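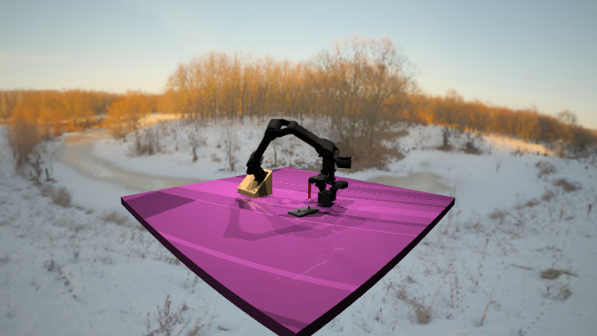 Magenta tabletop against a snowy landscape

Staying with us in winter: your questions answered

We get a lot of letters and emails from people planning their first snowy holiday at Onuoha House, and the same worries come up again and again, so we have gathered them on one page. Do have a read with a cup of tea before you write to us, though if you would still like to ask something afterwards we are always pleased to hear from you, however small it seems.

When is there usually snow in Ostdale?

We do wish we could promise it! Most winters the first proper fall comes in December and the village stays white, on and off, until well into March. January is usually the most dependable month. February has the longer afternoons, and if you can only come once we would gently nudge you towards the second half of it. We can't refund a stay for lack of snow, but the walks are lovely either way and the fire gets lit regardless.

How do I reach you without a car?

Very easily, as it happens. Take the train to Udska and come out by the side entrance, next to the bakery, where the 301 bus stops. Ask for Ostdale Bridge. The journey takes about 50 minutes in good weather and a fair bit longer in bad, and the driver will happily put skis and sledges in the hold. The last bus leaves Udska at 5 in the afternoon, so please look at your train times carefully. If you are going to miss it, ring us before you set off and we'll book the village taxi for you, but it does need arranging in advance.

And if I am driving?

Winter tyres, please, and a set of chains in the boot that you have tried fitting at least once at home in daylight. The main road is ploughed early every morning. Our lane is done after that, so arriving between noon and dusk is by far the most comfortable. There is space for one car per room at the side of the house. Leave your wipers standing up overnight and pop a piece of old blanket over the windscreen (there is a heap of them in the porch, help yourselves).

What should I pack?

More socks than you think. Beyond that, a warm hat that covers the ears, mittens in preference to gloves if you feel the cold in your fingers, a thin woollen layer for next to the skin and something windproof for the top. Jeans are fine for the evening but miserable once they have got damp, so bring a second pair of trousers for outdoors. Sunglasses are easily forgotten and very much needed, as the glare off the fields at midday can give you a real headache. We keep a basket of spare scarves by the door.

Can we hire boots, snowshoes and sledges?

Yes. Musora, the hire shop by the bridge, has snowshoes and walking boots in most sizes, including little ones, and they will swap anything that rubs. It gets busy in the school holidays, so we suggest sending them your shoe sizes a week or so beforehand. Sledges you can simply borrow from us. There are wooden ones and a few plastic ones, and the plastic ones are faster, which the children will discover without any help.

We have never walked in snow before. Is it difficult?

Not at all, only slower. A path that takes an hour in summer can easily take two, and you will be hungrier at the end of it than you expected. We would start with the river loop, which is nearly flat and brings you back past the café. Once you've got your legs, the track up to the shoulder of the hill is the one everybody remembers. It tops out at just over 1000 metres and the view goes all the way down to the lake. Turn round by two o'clock whether you have reached the top or not, and please write your route in the book in the hall before you go.

Is the house warm?

We like to think so! There are radiators in every bedroom and a wood stove in the sitting room, and the duvets are the thick sort. The upstairs corridor is a bit chilly first thing, so slippers are a good idea. If you wake up cold, spare blankets live in the chest at the foot of the bed, and hot water bottles hang behind the kitchen door.

What about meals?

Breakfast is included and runs from half past seven until ten, with porridge, eggs, bread and jam, and plenty of coffee. Supper is a single dish served at seven, usually a stew or a pie with a pudding after it. Tell us when you book if there is anything you don't eat, and we will cook around it quite cheerfully. Packed lunches can be ordered the night before.

Are dogs welcome?

They are, in the two ground-floor rooms. Snow tends to ball up between their toes, so a quick trim of the fur there before you come will save a good deal of stopping and starting. Towels for muddy or snowy dogs are in the porch, below the ones for people.

What happens if the road is closed on the day we are meant to leave?

It is rare, but it does happen. You can keep your room for another night at half the usual price, and supper is on us. We'll ring the bus company in the morning and let you know over breakfast how things stand.

How do I book?

By telephone or with the form on our bookings page. We ask for a deposit to hold the room, and the rest is paid when you arrive. The winter calendar opens in August.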